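Talk notes — "Enough Blocks" — 20 minutes plus questions

**Start** (wait for the coffee line to sit down)

Morning. I've been asked to talk about open-ended play, so naturally I've brought a timed agenda.

Ask for hands: who has a tub of blocks at work? Who has more than one tub? Who has a tub with a lid that no longer fits? Keep your hand up if you know what's at the bottom. (Pause. Let them look at each other.)

**The tub years**

When I started at Zein we had 900 blocks. I know because I was new and counting them was my job. They came in three sizes that didn't agree with each other, plus a set of Castex ones that were nearly the same size as the others, so every tower leaned a little and every four-year-old blamed whoever was sitting closest.

The kids did one thing with the tub. They tipped it out. It makes a terrific noise, I'll give it that. Then they went to the sandpit and we picked up blocks until lunch.

So what did we do? We bought more. By November we were up to 1000, and the tipping was louder.

(Don't do the impression of the noise. The microphone didn't like it at Unduvo.)

**The small set**

Then the shelf broke, the tub went into storage, and for a while we had whatever was left in the drawer. Less than a handful each. I expected a riot.

What we got was a child who spent most of a morning moving one block from one side of a board to the other. Back again. Over a bit. She was very busy. I asked what she was building and she told me she wasn't building, she was *parking*.

Slide. Leave it up for a bit and drink some water.

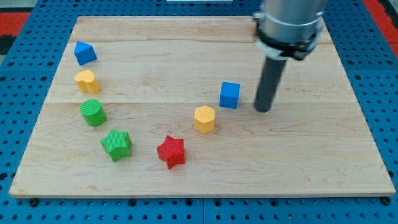 Elie Awwad asked, when I ran through this talk at lunch, whether seven blocks wasn't just being stingy with a nicer name, and what you're meant to say to the parent who paid fees and sees a plank with hardly anything on it.

Fair. My answer, which I've tidied up since lunch:

- Seven is a starting point. If they ask for more, they get more. The asking is half of what I'm after.
- Different colours help. A child can say "the blue one" and another child can find it, and now two people are having a conversation.
- Parents come round once they've tried cleaning up seven blocks.

Elie remains unconvinced and has kept her tub. We're still speaking.

**The board**

I want to spend longer on this than you'd like. A board does more work than the blocks do. Pale wood, plain, no printed roads, no alphabet round the outside. Colour shows up on it. It has an edge, so there's an on and an off, and children will argue about on and off until the bus comes.

We tried a felt mat first. Blocks don't slide on felt, they sulk. We tried the bare floor, and the game spread to the coat hooks.

If your board is made of planks, expect the joins to become fences, rivers and, in one long dispute, the border with Quebec. Leave them to it.

Size: ours is 56 centimetres on the long side. Two children fit. Three fit if one is bossy.

**What goes wrong** — be straight about this part

Pocketing. You'll lose the red one first. I have no theory. Keep spares in a cupboard and replace it without a speech.

Adults. Grown-ups can't see blocks spread out on a board without stacking them. I've watched a visiting inspector do it while talking about something else entirely. Put your hands behind your back. I mean it, practise now. (They'll laugh. Wait till they've done it.)

The catalogue. Skidum will sell you a lovely set with a carrying case, and the carrying case is what the kids will play with. If you've got the budget, fine. If you haven't, an offcut from the hardware store and an afternoon of sanding will do you. Round the corners properly. I didn't, and I have the incident form.

**Try it now** — 5 minutes

Boards are under the front tables. Pairs. One moves a block, the other has to say what changed, then swap. No towers until I say.

(I don't ever say. Someone at the back will build one anyway. Look at them kindly and carry on.)

**Questions**

Likely ones: babies (bigger blocks, nothing that fits in a mouth), washing (warm soapy water, dry them the same day), and where the original tub is now.

It's in my garage. The lid still doesn't fit.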